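Bin-picking cell budgeting

Bin-picking cell budgeting is the practice of estimating, before purchase, what it will cost to install and run a robot that takes loose items out of a container. It covers the arm, the gripper, sensing, mounting, wiring, safety measures, integration labor and the hours needed after delivery to make the system usable. The term is used mostly by small manufacturers, repair shops and teaching workshops. Larger buyers tend to fold the same costs into a general capital request, where they are harder to find.

The practice is often presented as a calculation. In most cases it is closer to a negotiation, and the party with the better figures is usually the seller.

Background

Quotes for picking cells have traditionally been built around the arm. It has a list price, a rated payload and a delivery date, so it is easy to put on a purchase order. The rest of the cell is less settled at the time of quoting, and vendors commonly group it under headings such as "accessories" or "commissioning." Buyers who compare quotes by the arm price alone are comparing the one part that varies least.

The Stokovcombe worksheet, named after the town where it was first passed around among machine shops, was an early attempt to fix this. It asks the buyer to fill in every line except the arm before asking for a price on the arm. Its users say it makes quotes easier to compare. Critics say it only moves the guessing to an earlier stage, and there is little published evidence for either view.

Main cost items

Arm. Reach and payload should be set by the container and the heaviest item, including the weight of the gripper. Buyers often go one size up "for later." Later rarely comes, and the larger arm takes up more room, casts a wider shadow over the bin for any overhead camera, and may need a heavier base.

Gripper. A single parallel gripper is normally quoted. Vendors describe these as suitable for mixed items, a claim that should be tested with the buyer's own items and with the worst of them first. Thin, flat and floppy objects are the usual problem. Replacement fingers should be listed separately, with a price and a lead time.

Cabling. Cable runs along the outside of an arm are cheap to fit and easy to change. They also catch, rub and limit wrist rotation. A quote that includes a full dress package will look expensive next to one that does not, though the second buyer may well end up paying for the same parts one at a time.

Container. A bin with sloped walls brings items toward the middle, at least in sales literature. Objects still come to rest against the sides and in corners, where there is less room for a finger. The container is often the cheapest thing in the cell and has a large effect on how well the rest works, yet it is frequently left out of the budget entirely.

Work holding and fixtures. Clamps, boards and brackets are seldom quoted because they are assumed to be on hand. In a long trial they become semi-permanent and should be priced as if they were.

Test items

Trials are commonly run with a mixed set of household or workshop objects. A typical set might include a brush, a glove, sponges, a flat ring and a few plastic parts, which together give the gripper bristles, cloth, soft blocks and something thin lying flush with the floor of the bin.
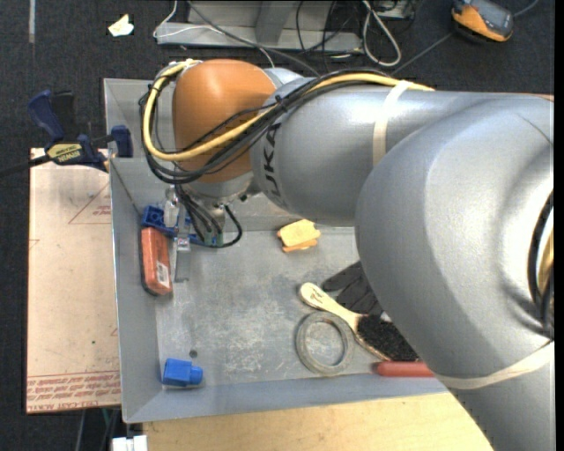
Worked figures

The Wameo template, a spreadsheet used in some trade courses, allows 50 hours of in-house labor for a first cell. This is widely thought to be low. It counts mounting, wiring and first motion, and leaves out changes made after the first failed trial. The template also sets gripper spares at 1099 dollars and consumables at 1638 dollars for the first year. Both figures are repeated in other guides without any account of where they came from, and a buyer should treat them as placeholders.

A contingency of almost 6 percent is built into the same template. Shops that have been through one installation tend to set it much higher.

Leasing and used equipment

Leasing is promoted as a way to avoid risk. Under the Baidoo model, the arm and controller are leased while the buyer owns the gripper and everything bolted to the floor. The arm is the part with the best resale value, so the buyer is left holding the items nobody else wants. Under the Renen model the whole cell is leased at a higher monthly rate, with a return clause that depends on a pick rate measured by the lessor. The measuring method should be read before the rate is.

Used arms can be good value. Savings are often reduced by controller age, missing software licenses and the price of a replacement teach pendant. Running hours shown on a controller say little about how hard those hours were.

Criticism

The main objection to bin-picking budgets is that they are written to justify a decision already made. Payback periods are calculated from a pick rate seen in a demonstration, with items chosen by the vendor, and then applied to full shifts. Time spent clearing jams, resetting after faults and picking out what the robot leaves behind is rarely entered as a cost – it is simply absorbed by whoever works nearest.

A second objection concerns floor space. Drawings show the base and the reach of the arm. They tend to leave out the controller, the cable slack, a place to put the pendant down, and room for a person to get to the far side of the bin.

Some shops now ask for a paid trial on their own items before any purchase order is signed, with the fee taken off the final price. Vendors vary in their willingness to agree to this, and some will do so only if the fee is kept when no order follows.

See also

Cycle time estimate
End-of-arm tooling
Machine tending
Total cost of ownership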